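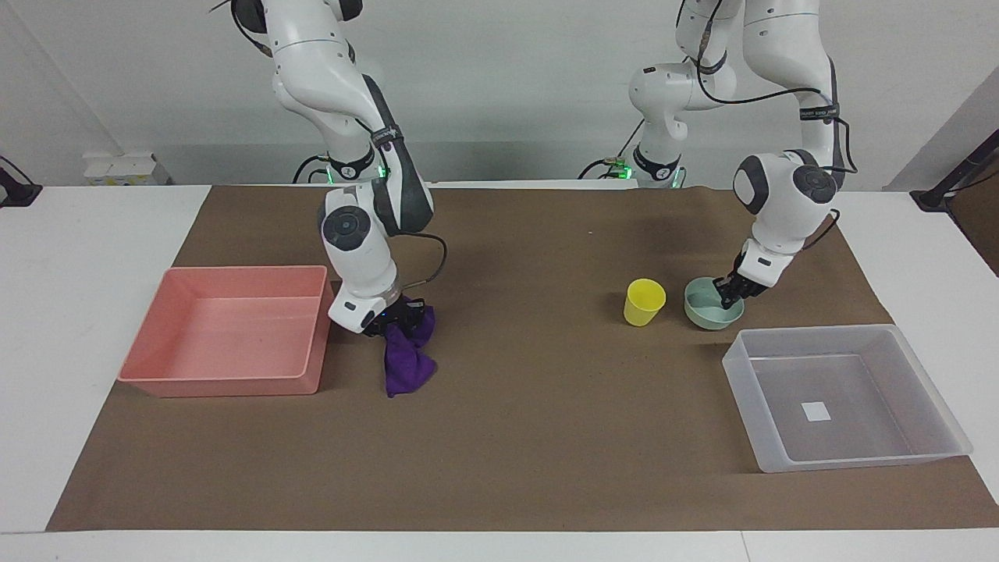
1/ Pod kit thread, because I've had the Stesell for two weeks and I can't shut up about it

2/ Background: I'd been on the same Ridell since November. Good little device, survived my coat pocket, but the pods started tasting burnt after a few refills and the side fill plug drove me nuts. Juice on my thumb every single time.

3/ The Stesell fills from the top!! You slide the mouthpiece over, fill, slide it back. I know top fill isn't new. It's new to me and I'm thrilled

4/ Flavor. Okay. I mostly vape a 50/50 lemon tart and on the Ridell it was just "sweet, maybe yellow." On this I get the crust. I get actual crust. First couple of pulls were muted and then it woke up partway through the first pod

5/ Draw is a loose mouth-to-lung with the airflow wide open. Close the slider most of the way and it tightens up nicely, though there's a faint whistle at one spot near the end. I just nudge past it

6/ Battery gets me from breakfast to somewhere after dinner. I'm not a light user. If you are, you might go a day and a half. The light goes orange pretty early and then hangs on for ages, so don't panic at orange like I did

7/ Somebody asked about leaking. A little condensation under the pod, which I wipe out with a tissue when I refill. No puddles so far, and it's been lying on its side in my bag most days

8/ Coils! I'm still on my second pod. The first one went dull after 9 days and that was with the lemon tart, which is a dark, sweet juice and rough on coils. Let a new pod sit at least ten minutes after you fill it – I got impatient with pod number 2 and tasted it for an hour

9/ Things I don't love: the finish shows every fingerprint, and the charging port is on the bottom so it can't stand up while it's plugged in. It lies there on the desk like a tired fish

10/ Juice notes for anyone starting out with it. The Cukora melon is perfect in this thing, really clean, and it barely darkens the pod. The Cukora custard is lovely too but go in knowing you'll swap pods sooner

11/ I tried a 70 VG that a shop talked me into and it was too thick. Dry hits if I took more than a few pulls in a row. Stick with 50/50 or close to it and you'll be happy

12/ Compared with the Pirzada, since three of you asked: the Pirzada is smaller and hits harder right away, and I think the draw is tighter than most people want. If you just quit smoking you might love that. For flavor I'd take the Stesell

13/ I still keep the Ridell in the car as a backup, with a tobacco juice in it. It does tobacco better than it ever did fruit, go figure

14/ Next up I'm trying the higher resistance pods, which should be easier on the battery. They're in the mail. Will add to this thread when I've been through one

15/ Oh and if your slider feels stiff out of the box, work it back and forth a bit before you fill. Mine loosened up by the second day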